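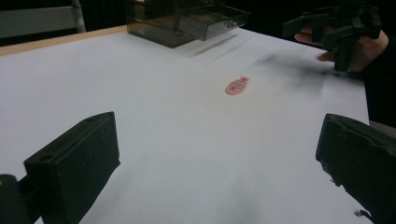 6 min read

How to Look After a Gripper (It Will Not Thank You)
By Oda Hägglund
Friday, August 31, 2018

Suppose you want a robot to pick up a small pink fish with stripes and put it in a drawer. You could write the robot a letter. Robots are bad at letters. You could shout, which is fun but has the same result.

What many people do is show it. They take a gripper, a tool with two stiff fingers that open and close, and they hold it in their own hand and do the job themselves. A camera on the tool records what the fingers are up to. Later, a computer studies the recordings, and a robot with the same kind of fingers tries to copy them. Think of it as homework, except that the computer does the studying and you get the sore wrist.

All of this depends on the gripper being in good shape, so let's talk about how you look after one. We'll call ours Fluslow. Machines work just as well without names, but it's hard to get annoyed at "Unit B."

Start with the fingers

Look at the ends of your own fingers. They're soft, they bend, and when you scrape one it fixes itself while you watch cartoons. Fluslow's fingers can't do any of that. They are blocks. They bump the table and squeeze things all day, and every scuff they get, they keep.

A few scuffs are fine. A deep notch on the part that does the holding is a bigger problem, because a thin object can slip into it or sit crooked. So the first job in the morning is to look at both fingers, all the way along. Crumbs get wiped away with a dry cloth. Yes, crumbs. Engineers eat toast like everybody else, and some of them eat it where they shouldn't.

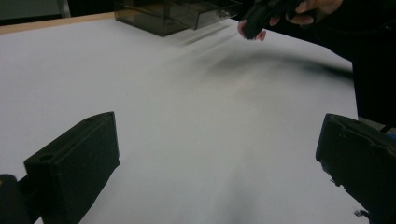
Fingers wide open. The one on the right has the rougher top edge.

Do they meet?

Next, close the gripper very slowly. The two fingers should arrive in the middle at the same moment, facing each other squarely. If one gets there early, or leans, the fish will spin around when you squeeze it, and you will look silly in front of the fish.

Gebremedhin Araya sets up grippers at a workshop called Granström, and his test is a strip of paper. He closes the fingers on it and gives it a gentle tug. When the paper stays put, he moves on. When it slides out at one side, he loosens the screws, nudges the finger over by a hair and tightens everything again. Then he does the paper test again, and usually mutters.

After that he opens and closes the gripper 80 times. I asked if he ever stops at 79. He looked at me the way my dentist does.

Now the camera

A smudge on the lens is a sneaky sort of trouble. The gripper still works and your hand still works, and you can carry on for a whole afternoon collecting pictures of fog. Wipe the lens with the soft cloth that is only for lenses. Do not use the crumb cloth. Do not use your sleeve either, however clean you believe your sleeve to be.

The camera must also point the same way as it did yesterday. A good check is to see where the fingers show up in the picture: one on the left, one on the right, with a gap between them. If one finger has wandered off to a corner, something got knocked.

And the table

A plain white table makes a small pink fish easy to spot. Shadows are the awkward part. People have arms, arms block lamps, and a big gray shadow can slide across the very thing you're reaching for. You can move the lamp or move yourself. A few shadows are all right, since robots have to live in rooms with shadows too.

When a finger is worn out

Sooner or later a finger gets too chewed up to use. At Granström they undo it, screw on a new one and go right back to the strip of paper. The old ones live in a jar marked Sadwood, after the first gripper they ever wore out. There are 7 fingers in the jar. Gebremedhin says he is keeping them for spare parts, and he has been saying so for years.

2,677 shares

Questions or corrections? Write to the Justisness Kids' Page desk.
© 2018 Justisness. All rights reserved.
Back to top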